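Wai-kit Shih has spent 12 weekends teaching a gripper in his garage to fold paper, and I asked him why. "My hands do it fine," he said. "I wanted to see how bad a machine would be."

He calls the build Urnia. It has cost him 400 dollars so far — cheap, he says, though I have folded paper for free all my life.

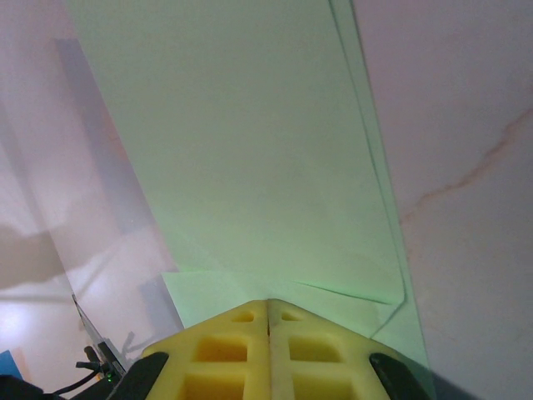
Urnia's yellow foam fingers at a sheet of pale green paper.

Shih claims 66 decent folds since May. I asked what counts as decent. "One I wouldn't throw out," he said, and then admitted he is the only judge.

The foam is his third try at fingertips. He likes how it gives. I wondered how long it would last, and he shrugged. "Ask me in a year."
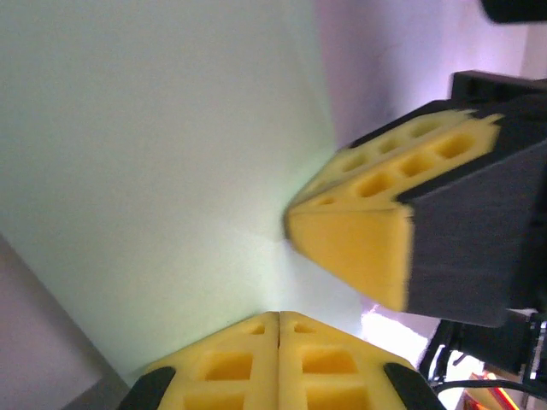

The fingers open, with nothing between them.

Would he sell it? "To who?" he said. I had no answer to that, and he went back to his laptop.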